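Folks wanted to teach robots to fold laundry (paid, no experience needed)

Hi! I'm Jadwiga Krajewska and I run the home tasks group at Trurkside. We're looking for people in and near Telbridge who can spare a few mornings or evenings to show our robots how everyday chores get done. If you've ever refolded somebody else's towels because you couldn't stand it, please keep reading.

You hold a pair of hand grippers and do the job with them while the cameras on the tools record everything. No coding, no joysticks. Your hands do the moving and the software (we call it Prata) learns from what you did. At the moment we're deep into soft stuff: sweatshirts, towels, blankets, bed covers. Cloth is hard for robots and I could go on about it all day, so I'll stop there!

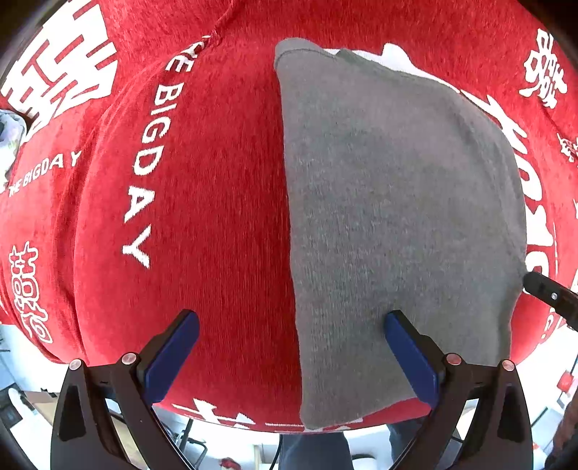
Blue pads at the lower edge of the red and gray cloth, seen from the gripper's own camera.

A session lasts 3 hours with a proper break in the middle, and we pay $20 an hour. You can sign up for one session or for a regular slot, up to 4 a week. Your first visit is mostly practice with Bronisława Szulc, who trains all our new people and is very patient (she had to be, with me). Expect to be slow at first. Pinching a sleeve with two stiff fingers feels silly for the first half hour and then your wrists sort of get it.

Slow and steady is what we like. If you drop something, pick it up and carry on, we keep those recordings too. Please don't fold the same way as the person before you just to be polite! We want your way of doing it, odd corners and all. 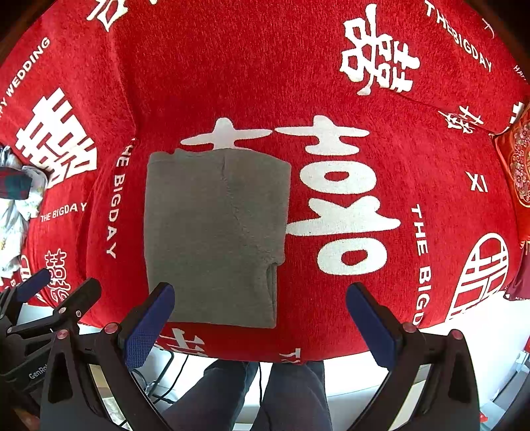
A folded gray garment on the red double-happiness cover, grippers close by.

You should be 18 or over, okay with being on your feet, and fine with your hands and legs turning up in the recordings. Left-handers very welcome, we're short of you. Wear sleeves that push up easily and leave bracelets at home.

We have 880 recordings to get through before July, so there's plenty of work to go around. To apply, send a couple of lines about yourself and the times you're free to Diarmuid Cronin at the Trurkside front desk, or drop in and ask for him. Tell him which chore you secretly enjoy. Mine's pairing socks.

Posted December 26, 2019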